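Marino releases Stilik 4, planning software for two-armed robot cells

Wumley, September - Marino has released version 4 of Stilik, its planning and control software for small robot cells with two arms. The new version adds a shared-space planner, a rewritten grasp module for thin-edged objects and a tool for replaying a job step by step after it has run. It is available from today to all customers with a current licence.

Stilik is used by laboratories, small manufacturers and teaching departments that run low-cost arms on a bench or table. It takes in camera views of the workspace, works out where the objects are, plans the movements of both arms and sends joint commands to the controllers. Until now it planned for one arm at a time. If both arms were needed, the second waited until the first had returned to its rest position.

Version 4 drops that rule. Both arms are planned together, and each may move while the other is working, provided the planner can show that their paths stay clear of one another for the whole of the movement. The check covers the links and the gripper of each arm, along with fixed parts of the cell such as shelves, posts and camera mounts, which the user enters once when the cell is set up.

"Customers had been asking for this since the first version, and we kept telling them it was coming," said Chae-won Oh, who leads the planning team at Marino. "The difficult part was the time it took. A plan that is safe but needs a long pause before every move is no use on a bench where people want to run the same job all afternoon. We threw away two earlier attempts before this one."

Grasping by the rim

The second main change is in the grasp module. Earlier versions of Stilik modelled every object as a solid shape and looked for two opposite faces to hold. This worked well for blocks, boxes and bottles. It worked badly for bowls, cups, trays and anything else with an open top, where the best hold is often a pinch on the edge.

The new module looks for edges first. It finds the rim in the camera views, estimates its height and tilt, and proposes a set of holds around it. Each hold is then tested against the reach of both arms, and the planner picks the arm and the hold together. If a rim can be reached by either arm, the choice goes to the one whose path leaves more room for the other.

Nested objects are handled as a separate case. When bowls are stacked, the lower rims may show only as thin bands of colour under the top one, and the earlier software often merged the whole stack into one object. Stilik 4 keeps the top item apart from the rest and sets the depth of the grasp so that the fingers close on one rim only. The lower items are marked as "present, not yet measured" and are measured again each time the top one is removed.

Marino developed the module on a bench cell at its Wumley workshop, using plastic bowls in different colours and sizes, a raised shelf and an open table area. 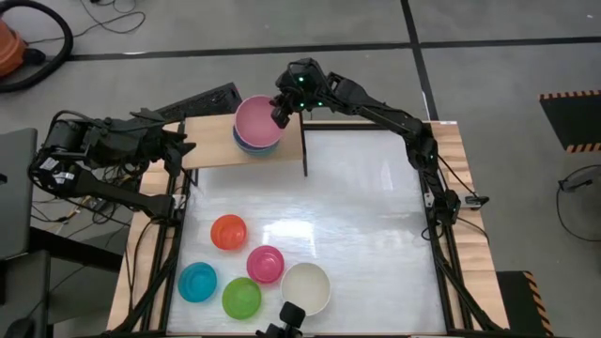
The right arm grips the rim of the top bowl in a stack on the raised shelf. Other bowls are on the table surface below.

The shelf was part of the development work from the start. Reaching up to a raised surface brings an arm closer to its limits than reaching across a flat table, and it leaves fewer ways to turn the wrist. It also places a fixed obstacle over part of the workspace. Plans that looked short on paper were often the ones that brought an elbow too near the shelf edge, and the planner now gives extra weight to clearance at the elbow when the target is above the height of the arm's base.

Glossy surfaces

Users with white or polished tabletops have reported for some time that reflected light can upset object detection. A bright patch on the table can be read as an object, or can hide the edge of a pale one. Stilik 4 includes a glare mask, which compares the views from the cameras in the cell and sets aside any bright area that moves with the viewpoint. The masked area is shown in the operator window in grey outline. No object will be reported inside it unless at least 2 cameras agree.

The mask is switched on by default. Customers with matt surfaces can switch it off in the perception settings, which saves a little processing time on older computers. Cells with only one camera cannot use the mask and will see a notice to that effect when they start the program.

Replaying a job

Each run is now saved as a single file holding the camera views, the object list, the chosen plan, the plans that were turned down and the joint positions as they were sent and as they were measured. The file can be opened in the new Replay window and moved forwards or backwards at any speed. Selecting a moment shows what the software knew at that point and why it picked the arm it did.

"Most of the support calls I take begin with somebody saying the arm did something odd," said Yoon-hee Bae, customer engineer at Marino. "Before, we would ask them to try to make it happen again, and of course it wouldn't. With Replay they send me the file and we both look at the same moment. Quite often they have found the cause themselves before I ring back - a camera has been knocked, or a shelf has been moved and the cell file still has it in the old place."

Replay files can be large. Users can choose to keep camera views at full quality, at reduced quality or not at all. The default is reduced quality, with files deleted after 5 days unless they have been marked to keep. Files stay on the customer's own computer and are not sent to Marino unless the customer chooses to send them.

Other changes

The cell editor has been tidied up. Rails, boards, posts and shelves can be added from a list of common parts and stretched to size, and a cell can be saved under a name and copied. Cable runs can now be marked as soft zones, meaning an arm may pass near them slowly but will not be planned through them.

The speed limit can be set for each arm separately. Stop commands act on both arms at all times, whichever window is in front, and this cannot be changed in the settings.

Error messages have been rewritten in plain wording, and each has a number that matches an entry in the handbook. Message 201, "no path found", was the one customers asked about most. It now names the part of the arm and the part of the cell that are in the way.

The scripting interface keeps the same commands as version 3. Scripts that move one arm will run without changes. Scripts that hold the second arm at rest by hand will also run, but they will not gain anything from the shared-space planner until those lines are taken out. The handbook has a short chapter on converting them.

Known limits

Stilik 4 does not plan handovers, in which one arm passes an object to the other in the air. An object can be set down by one arm and picked up by the other. Clear plastic and glass are still detected poorly, and Marino advises against using the rim module with them. Soft or very thin rims may bend under the gripper, and the software has no means of sensing this unless the gripper reports its own force.

Cells with more than two arms are not supported.

Availability and upgrades

Stilik 4 runs on the same computers as version 3. Customers with a current licence can download it from their account page at no extra cost. Those whose licence has lapsed can renew at the usual rate and will receive the new version when they do. Teaching licences are included.

Marino recommends making a copy of existing cell files before upgrading. Files are converted the first time they are opened and cannot then be read by version 3. After converting, users should run the camera check from the Setup menu before sending any movement to the arms.

Version 3 will continue to receive fixes for faults until the end of next September. No new features will be added to it.

An introductory session for new and existing users will be held at the Grenum training rooms, starting at 10 am, with a second session at 2 pm for those who write their own scripts. Places can be booked through the customer account page. Dates will be sent to licence holders by email.

About Marino

Marino writes software for small robot cells. The company is based in Wumley, where its planning, perception and support staff work, and runs customer training in Grenum. Stilik is its main product.

Press contact

Requests for interviews, review licences and further pictures should be sent to the Marino press desk in Wumley. Technical questions from existing customers should go to the support desk, quoting the licence number and, where there is one, the message number shown on screen.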